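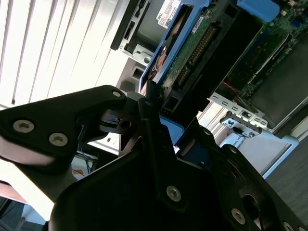 Truvton opens its payment network to small shops and market traders

04/11/2023

Truvton, the open-source payment network built for very small transactions, is now open to any shop, café or market stall that wants to use it. After a long closed trial with traders in the town of Flaton, the team has switched on public sign-ups and published the full code for the merchant wallet, and we could hardly be more pleased to be writing this!

The idea behind Truvton has always been a modest one. People should be able to spend a small amount of digital money, on a bread roll or a bus fare or a second-hand paperback, without the fee costing more than the thing they are buying. On many older blockchains that is still hard to do. When the network gets busy the fees climb, payments queue up, and the person at the till is left staring at a spinning circle while the coffee goes cold.

Truvton handles this by grouping small payments together before they are written to the main ledger. Each payment is checked and signed straight away, so the shopkeeper can hand over the goods, and the whole group is then settled as one entry. The cost of that entry is shared by everyone in it. Traders see a single line in their wallet for each sale, exactly as they would with a card reader, and the grouping goes on quietly behind it.

"I've been looking forward to this for so long that I kept checking the sign-up page to make sure it was real," said Jarrah Ngata, who leads the project. "We started with a handful of people who were willing to let us get things wrong in front of their customers, and they've been wonderful – patient, funny, very blunt when they needed to be. The wallet is so much better for it."

What is in the public release

The merchant wallet runs on an ordinary phone or tablet and needs no extra equipment. A trader types in the price, the customer scans the code, and the payment shows as accepted once it has been signed. Refunds, which were the most requested feature during the Flaton trial, can now be made from the same screen. There is also a simple daily report that can be saved as a spreadsheet and passed to a bookkeeper.

Customers can use the Truvton wallet or any other wallet that supports the network's open payment format. The first outside wallet to do so is Rurnonano, a lightweight app made by a separate team, and the two have been tested together throughout the trial. Manaia Ruawai, lead developer at Rurnonano, said the work had gone both ways.

"We found a few places in the format where our reading and theirs didn't match, and we sorted them out in the open, on the public issue tracker, with anyone who cared to join in," said Ruawai. "There was one very long thread on how to round the last digit of a payment. I loved it. I'm not sure everyone did."

The trial reached 3000 signed payments before the team felt ready to open the doors. Most were small purchases of the kind the network was designed for, and the feedback from them led to larger buttons, a clearer warning when the phone has lost its connection, and a change to the sound the wallet makes when a payment is accepted (the old one was too easily mistaken for a text message).

Security and checking

Before the release, the code that signs and groups payments was read through by Digby Halliday, an independent reviewer. His report is published in full alongside the code, including the 2 faults he found and the notes on how each was repaired. Both were in the part of the software that reconnects a wallet after it has been offline, and both were fixed before public sign-ups began.

"It's a pleasure to review a project that wants its faults printed," said Halliday. "I'd encourage anyone with the patience to go through the code themselves. It's well laid out, and there are helpful comments in most of the awkward places."

As with any digital currency, the value of what is held in a wallet can go up or down, and Truvton asks traders to read the guide on this before they sign up. Those who would like to can keep only a small balance on the phone and move the rest elsewhere at the end of the day. The guide explains how to set this up and how to store a recovery phrase safely on paper.

Carhuamaca to follow in December

The next update, named Carhuamaca, is planned for December. It will bring shared wallets, so that 5 members of staff can take payments for the same business on their own phones, and full translations of the merchant screens into Spanish and Welsh. The Spanish text is being prepared by Candela Goicoechea and the Welsh by Elis Maddocks, who are both keen to hear from traders about the words they really use at the counter.

"A literal translation of 'pending' sounds quite alarming in a shop," said Goicoechea. "We've gone round and round on that one, and I think we now have something that won't frighten anybody's customers."

Traders can sign up through the Truvton website, where the merchant guide, the review report and the source code are also available. Developers who want to add the payment format to their own wallets will find a test network there, free to use, with practice coins handed out on request. Questions from the press can be sent to Jarrah Ngata through the contact form on the same site.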